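Katlow comes back for a third series, and I get to read the bit where the boat sinks

3 min read

PLISTORDALE, 13 December 2022. I'm Greer Purves, I write and produce Katlow, and I've been told a press release should have the news in the first line. So: the third series of our audio drama starts in the new year, it has 6 episodes, and it's free wherever you already get your podcasts. If you only needed the headline you can go and have your lunch now.

For everyone still with me, Katlow is a serial about a ferry town that loses its ferry. Series one was the winter the boat stopped. Series two was the court case (I know, but people loved the court case!). The new one goes back to the night of the sinking itself, which I've been dodging since I wrote the very first page, mostly out of fear that I couldn't make water sound like anything other than a bathtub.

Agnes McIver is back as Moncrieff, the harbor master, and she's meaner than ever. Dougal Moffat returns as her brother. Joining them is Aurelio Nava, who plays the ship's cook and who came in to read for a completely different part. He had maybe two lines in the script at that point. He now has most of episode four, and I rewrote the ending around him over one long weekend with a lot of toast.

We'll Use Cookies To Remember Your Preferences. Accept / Manage

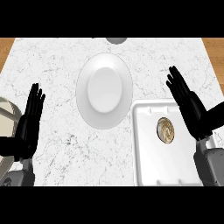

Lewis Rennie, our sound designer, has built the whole sinking out of kitchen noises, and I'm still finding it hard to hear episode two without wanting to do the dishes. The hull is a roasting pan. The rivets going are dried beans dropped one at a time. He's very fussy about surfaces, and he'll tell you that a pale marble countertop with grey veins running through it is a different instrument from a wooden floor, even if you drop the very same spoon on both. I thought he was pulling my leg until he played me the two takes back to back. The marble one is the anchor chain now. The wood is Moncrieff's boots on the stairs.

A word on money, as people do ask. Series three was paid for by listeners, 300 of you, through our supporter page at Similel. We had hoped for 225 and I'd written a very brave email to send out if we didn't get there, so it was nice to delete that. Every supporter gets the episodes a week early, plus the scripts with my crossings-out left in. There are no ads in the middle of the story. There's one at the end, and I read it myself, badly.

We made this one slower than the last two. The first draft had 1,057 separate sound cues in it, and Lewis sent it back with a note that just said "Greer." I took a lot out. What's left has more quiet in it, and there's a stretch in episode five with only Agnes, breathing, and a clock, that I think is the best thing we've done. You may want headphones for that one. You may also want a light on.

If you're new, you can start with series three. It happens before the others, so nothing will be spoiled except the fact that the boat goes down, and that's on the cover art. If you do go back to the start, please forgive the seagulls in the first two episodes. They were me.

Agnes, Dougal and Aurelio are all free for interviews through the end of December, and Lewis will talk about beans for as long as you let him. Preview copies of the first two episodes are ready for reviewers now. Email the Katlow press desk at Plistordale (it's me again, I'm the press desk) and say which podcast app or file type you'd like. Transcripts of both are done as well, so ask for those if they'd help.

Sign up for our newsletter and never miss an episode. You can unsubscribe at any time.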